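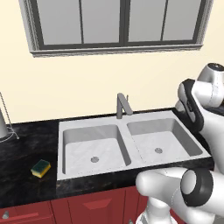 Arm faults out reaching for the sponge, but only in the left basin

Asked in Simulation & Motion, 34 votes, status: answered

I have a simulated kitchen with a white arm parked at the counter in front of a double sink. The job is as dull as it sounds. Pick the sponge up off the left side of the counter, carry it to a basin, wipe the floor of the basin in little circles, put the sponge back. I am using Ollodo 4 for the physics and the stock Pugh planner, and the kitchen is one of the Warow ones (dark red cabinets, black marbled counter, the one everybody uses).

Right basin: works. I left it running overnight and it did 2,000 cycles without a complaint.

Left basin: the arm gets the sponge over the rim, starts down, and somewhere above the drain the wrist begins to shiver. The shiver turns into a full-body wobble, then the joint torques go vertical and the controller trips with

FAULT 157: contact impulse over limit, joint 5

On a good run it stops there. On a bad run the sponge leaves through the window at a speed I would rather not print. The window is closed. The sponge does not care.

What I have tried:

Cutting the time step in half. The fault comes later, with more wobble first.
Turning the approach speed way down. Same fault, slower.
Raising the impulse limit. I do not recommend this. The arm ended up folded through the counter and was still trying to wipe.
Swapping the sponge for a plain box of the same size. Same fault, so I have stopped blaming the foam.

The basins look the same to me apart from the left one being a bit bigger. Same material, same friction. We are supposed to move this onto the real arm in February and I am not putting it anywhere near hardware while it does that. Any ideas?

Comments on the question

What does the collision mesh look like? Not the one you see, the one the solver sees.

Asker: It looks like a sink.

Are you sure?

Asker: I am less sure than I was a minute ago.

Answer 1 (score 3)

Update your graphics driver. I had a lot of flicker in Ollodo and it went away after I updated.

Comment: The asker's problem is torque.

Comment: Mine flickered pretty hard though.

Answer 2 (accepted, score 41)

Turn on the collision overlay before you touch another gain. It's under View, then Debug, then Contact Geometry, and it's off by default, presumably to protect people's feelings.

I have the same kitchen and went through this last year. When the sink gets imported, Ollodo chops it into convex pieces, and the default settings are stingy with pieces. In my copy the right basin came out fine. The left one, being wider, got its sloped front wall and its floor merged into a single chunk, so there was an invisible ramp running from partway up the wall to just past the drain. You see an open basin. The solver sees a doorstop.

Your planner is reading the visual mesh, or at least Pugh does unless told otherwise, so it cheerfully plans a path straight through the ramp. The sponge touches something solid well above where the floor ought to be, the controller pushes harder to get to its target, the solver shoves back, and the two of them argue until joint 5 gives up. The half time step only gave them longer to argue.

To fix it:

1. Re-import the sink by itself with the concavity tolerance lowered. I went down by a factor of ten and the ramp disappeared.
2. Look at both basins in the overlay afterward. Check the divider too, mine came out fatter than it was drawn.
3. In the planner config, set geometry_source to collision. Now if the mesh is wrong, the planner will at least refuse to go there, and you get a boring error and keep the sponge.
4. Put your impulse limit back to the default. Please.

It costs you a bit of speed. My scene went to 1,595 contact pairs on a bad frame and the laptop fan has opinions about it.

Comment, asker: There is a ramp. There is a ramp in my sink and I have been staring at this for two weeks. Re-imported, switched the planner over, left basin now runs clean. Accepting.

Comment: Does step 3 work on the older planner?

Comment: No, the key is ignored without any warning. You have to export the collision mesh and load it as the visual one. Ugly but it runs.

Answer 3 (score 12)

The answer above is right about the mesh, but I'd be careful about calling this finished before February. The bad geometry started it. What let it turn into a flying sponge is that the position controller has no give in it. If the arm expects the basin floor to be slightly lower than it really is, it'll lean on that floor with everything it has, and real sinks are never quite where the drawing puts them.

Switch to force control for the last stretch of the descent, or at minimum put a cap on the commanded push that's well under the fault limit. Then shift the sink up a little in the sim on purpose and run it again. If the arm stops politely, good. If it trips 157 again, you've found out on a sink that cost nothing.

Also check what your code does after the fault. We had a Makov cell at work where the recovery routine was "clear the fault and retry the last move." The last move was the one that caused the fault. It did this all through lunch.

Comment, asker: Just checked. Mine retries three times. Removing that now.

Comment: Three is restrained. Ours was a while loop.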